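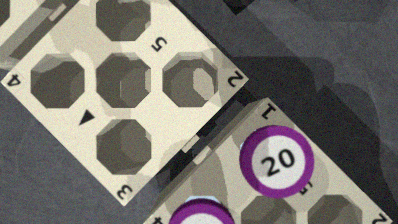 Fig. 1. Cream-colored racks with octagonal holes, seen at an angle (computer rendering).

Introduction to Laboratory Practice
Handout 4: Labels, Logs and Sample Storage
Instructor: Pallavi Bhatia
September 23, 2020

1. Why we start with storage

Most of the errors students make in this course happen away from the bench. A tube goes into the wrong slot, a label smears, or someone writes "new batch" on a lid and goes home. The measurement that follows may be done perfectly and still be worthless. Today's notes cover how a sample gets a name, how it keeps that name, and how another person finds it months later.

2. The sample ID

Every sample gets one ID and keeps it until it is thrown out. Do not rename a sample when it moves to a new box. The format we use has three parts:

course code - group number - running number

Leave out dates, initials and the name of the substance. Those go in the log. An ID that tries to say everything gets too long for the label, and people begin to shorten it, each in their own way.

If you split a sample, each portion takes the parent ID plus a letter. If you mix two samples, the mixture gets a fresh ID and the log names both parents.

3. Labels

Write on the label before you fill the tube. Use the black solvent-proof pens from the drawer, and put the label on the side of the tube. Caps get swapped. A label on the cap alone counts as no label, and you will lose the points for it.

Cold storage is hard on adhesive. Paper labels tend to lift at the corners, so use the cryo labels for anything going below freezing and wrap the end over itself. Press it down while the tube is still dry.

4. Positions

A position is written from large to small: room, unit, shelf, rack, row, column. Rows are letters, counted from the back. Columns are numbers, counted from the left. Mark position A1 on every rack with a dot of paint or tape. A symmetrical rack can be turned by a quarter without anyone noticing, and then every entry in the log is wrong.

Record empty positions too. A gap in the log could mean an empty slot or a forgotten entry, and the reader can't tell which.

5. The Kindau case

Benedetta Sorrentino will go over this one in section. A storage room at Kindau held 2,000 samples, logged by position only. One shelf was cleared for cleaning and 14 racks went back in a different order. The tubes themselves carried no IDs. It took 21 working days to sort out what could be saved, and two of the racks were discarded.

Read the case summary and come ready to say which single rule from sections 2 to 4 would have helped most. There is more than one good answer — bring reasons.

6. Homework

Write a log for 20 samples of your choice. Kitchen spices are fine, and so are screws. Trade logs with a partner and have them find three items from your entries alone, without asking you anything. Note where they got stuck. One page, due at the start of next class.

Reading: course packet, chapter 3, through the part on freezer inventories. Skip the appendix.

This site uses cookies to remember your settings. Accept | Decline

Contact the course office | © 2020 Prirkton College | Back to top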